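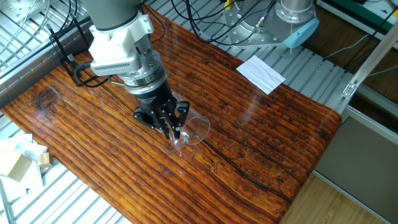 Bendik Boström wrote back at 7.40 to say the level had dropped again overnight with the pump off, the cover on and no rain, and could we please stop blaming evaporation.

Filed under: Pools and Ponds > Water Loss > Open tickets
Opened in June by the Tangen service desk

Ticket 3506. Concrete pool, in ground, tiled waterline, one skimmer, two returns, one main drain, bench along the deep end. Built by Kukus, handed over last summer. Clay soil on the house side, made-up ground on the garden side where the slope was filled.

Reported fault: water loss of 13 mm in 24 hours. Owner tops up by hose each evening. Auto-fill is shut at the valve and has been since the first call.

First visit. Bucket test set up on the second step, pump running, cover off. Bucket lost 4 mm, pool lost 13 mm. Repeated with the pump off and got the same difference to within a millimetre. That points away from the pressure side, but the lines still had to be ruled out before anybody went near the shell.

Second visit. Plugged and pressure tested both returns. Held. Tested the skimmer line. Held. Main drain line dropped slightly in the first few minutes, then held after the plug was reseated, so I put that down to the plug. Note for whoever picks this up: the drain sump on this job is an Onbridge one and the standard plug does not sit well in it. Use the long one from the blue box.

Dye at the skimmer throat, the light niche and along the tile line. Nothing at the skimmer. Nothing at the light, although the conduit seal is poor and I have listed it as a separate job. At the tile line on the garden side the dye hung for a moment and then went in behind the grout, below the third tile from the corner.

Third visit. Owner agreed to let the water fall without topping up. It went down to 49 mm under the normal level and stopped there. Marked with tape and left for two days. No further loss beyond what the bucket showed. The level it stopped at lines up with the bottom of the bond beam on the garden side.

Took four tiles off. Hairline crack behind them, horizontal, following the joint between the beam and the shell wall. It runs 164 cm from the corner and then fades out. No rust staining. The coping above has moved outwards a little and the mastic joint between coping and paving is packed solid with grit, so there is no give in it at all. My view is that the paving is pushing on the coping, the coping is pulling at the beam, and the fill on that side has settled enough to help it along.
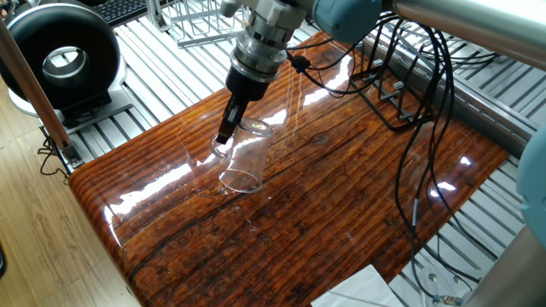
Can the pool be used while it waits for repair? Keep the water at the taped mark and run on the main drain only, with the skimmer valve closed. Swimming is fine at that level if the chemistry is kept up.

Kukus have been sent the measurements. They replied that the paving was laid by others after handover, which the owner confirms. They are willing to look at the beam but want the mastic joint cut out first so they can see whether the crack closes up at all once the load is off. Reasonable enough — I would want the same.

Work agreed so far:

Cut out the full length of the joint on the garden side and clear it down to the bottom. Leave open for two weeks, covered with a board where people walk.
Fix two tell-tales across the crack and read them weekly.
Dig one trial hole behind the beam, hand tools only, to see what the fill is and whether it is wet.
No injection or patching until the readings are in.

Materials: owner asked for Wundedus sealer on the crack now as a stopgap. I advised against it. It would hide the crack and we would lose the readings, and it would all need grinding off again before a proper repair.

Update. Joint cut out. Plenty of sand and some mortar droppings in the bottom, so it was never a working joint. Tell-tales fixed and first readings noted on the job sheet. Trial hole dug to knee depth: brick rubble and loose topsoil, damp at the bottom, no standing water. Backfilled and boarded over.

Status: waiting on second reading. Light conduit seal moved to its own ticket. Owner has the taped level in writing.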